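3.2 Storage and handling of harness parts

Small assembly shops often keep wiring in open trays between one work step and the next.

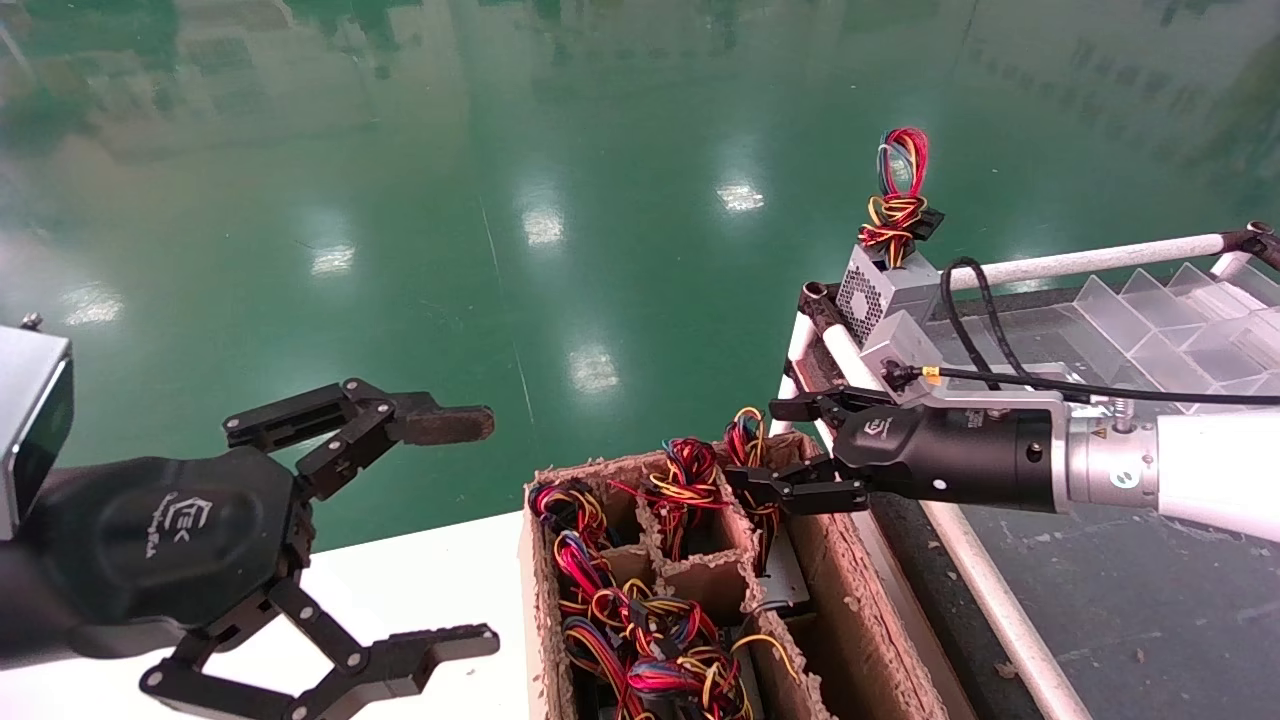 Figure 4. Bundles of multicolored wires in a molded pulp-fiber tray with cardboard partitions.

We looked at how storage affects the time workers spend looking for and separating parts. The study took place at the Ernitz plant, where 138 harnesses were followed from cutting to final packing. Korletey and Mallet recorded the times on paper sheets, and Dankwa entered them later. Each harness was stored either in a divided tray or in a plain bin - the choice was made by drawing cards at the start of the shift.

Of the full set, 75 harnesses went into divided trays. The rest went into bins of the same depth. Workers were told to pack the parts as they normally would, and no one was given a time limit. A harness counted as tangled if the worker needed both hands to free it from its neighbors.

Shifts that started after 4 p.m. were left out because the Quansah line shared its bins with ours during those hours. The effect of this choice is discussed in Section 5.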